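Old account still emailing me after I asked for deletion — what now?
Asked in Privacy & your data, December 2025

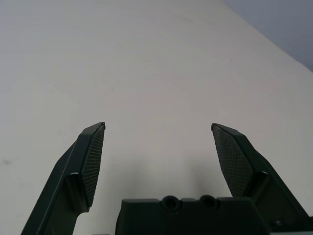 Closed my Zukano account in August, asked for everything to be wiped, got a reply saying done. Still getting their newsletter plus "we miss you" mails with my full name and old postcode in. I only joined to download one file, never bought anything. Now their support says my details are held by a "partner", Pelkonen, and I have to write to them seperately. Is that right? Feels like being passed round. Also they want a scan of my passport before they'll look at it, which I'm not keen on. UK based if it matters. Never ticked any marketing box that I remember.

guvow_refugee
Not right, no. You gave your details to Zukano so Zukano has to deal with it. If they passed your data on they should be telling the partner about the erasure themselves, unless that's impossible or a daft amount of work. You can write to Pelkonen as well, might speed things up, but don't let them make it your job.

What I'd do:
Send one email, subject line "erasure request and objection to direct marketing". Put both in. The marketing objection is the stronger bit, they have to stop, no arguing about their reasons.
Ask who they shared your data with and when.
Keep the August reply. Forward it with the new one.
They get one month normally, can be stretched if it's complicated. This isn't.

On the passport — they can ask for ID if they've real doubts who you are, but it has to be proportionate. You're writing from the address on the account. Offer to confirm the postcode they've got or reply to a code. If they still insist, ask them in writing why.

If nothing happens, complain to them first, then the ICO. Took me 4 emails with Guvow but it did stop in the end.

mossbank7
just mark it as spam, thats what I do. life's too short

tin_hat_optional
Agree with the long one mostly. Only thing to add, they are allowed to keep a tiny bit, usually just your email on a "do not contact" list, otherwise you get added again next time someone uploads an old list. So don't be alarmed if they say they've kept that. Had this with Sturkmont, thought they were fobbing me off but the mails did stop. They can also hang on to invoices for tax but you say you never bought anything so no excuse there.

Check the unsubcribe link at the bottom too, see which company it names. Screenshot it before you click.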